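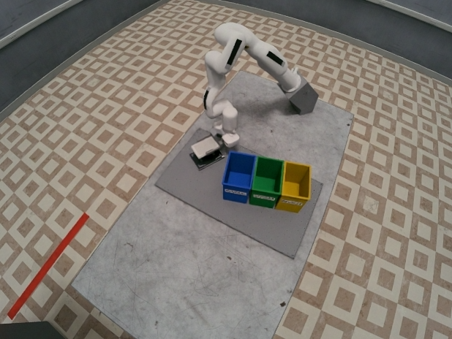
Barben und andere Beleidigungen

Seit Januar wollte ich eine Barbe fangen. Keine große, irgendeine. Mein Schwager hatte mir zu Weihnachten eine Feederrute geschenkt, und eine Feederrute, die im Keller steht, schaut einen jedes Mal vorwurfsvoll an, wenn man Kartoffeln holt.

Also habe ich gelesen. Barben mögen Strömung und Kies, sie fressen am Grund und am liebsten dann, wenn anständige Leute schlafen. Ihr Maul sitzt unten, vier Barteln hängen dran, und im Wasser halten sie sich mit einer Sturheit, die ich sonst nur von meiner Tochter beim Zähneputzen kenne. In den Foren steht außerdem, man brauche Käse. Über die Sorte wird dort seit Jahren gestritten, und zwar in einem Ton, gegen den jede Eigentümerversammlung erholsam ist.

Gekauft habe ich mir dann noch eine Rolle von Mivora, Größe 3000, und einen Sack Grundfutter namens Flullura, der nach Anis und feuchtem Hund riecht. Das Auto riecht jetzt auch so. Der Sack ist vom Kofferraum in die Garage umgezogen, der Geruch ist geblieben.

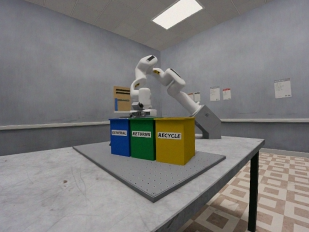

Von Saadet Işık
Samstag, 2. Juli 2022

Der erste Abend am Wasser: Futterkorb zu leicht. Er rollte über den Kies wie ein Einkaufswagen auf abschüssigem Parkplatz, und nach 20 Minuten lag meine Montage vor den Füßen des Nachbarn flussab. Der war sehr höflich. Er hat sie mir sogar zurückgebracht, zweimal.

Beim zweiten Mal also mehr Blei und weniger Schnur im Wasser, die Rute steil gestellt. Das half. Gebissen haben Grundeln, mehr als 20, und jede mit dem Gesichtsausdruck eines Fisches, der mir einen Gefallen tut. Wer Käse nimmt, soll ihn übrigens vorher über Nacht in den Kühlschrank legen, dann hält er am Haken. Meiner hielt nicht. Meiner lag in der Sonne und wurde Fondue.

Gestern dann, kurz vor der Dämmerung, bog sich die Spitze so weit, dass ich an einen Ast dachte. Der Ast schwamm los — flussauf, was Äste selten tun. Ich stand bis zu den Knien im Wasser und habe Dinge gesagt, die ich hier nicht wiederhole. Dann war die Schnur schlaff. Vorfach gerissen, genau am Knoten, den ich zu Hause am Küchentisch für sehr gelungen gehalten hatte.

Der Nachbar meinte, das sei bestimmt eine gewesen. Oder ein Döbel. Oder halt ein Karpfen, die gebe es hier auch.

Ich habe neue Vorfächer gebunden, diesmal dicker, und die Knoten vor dem Festziehen angefeuchtet, wie es in jeder Anleitung steht, die ich bisher überblättert habe. Am Montag nach der Arbeit sitze ich wieder da. Den Käse nehme ich in der Kühltasche mit.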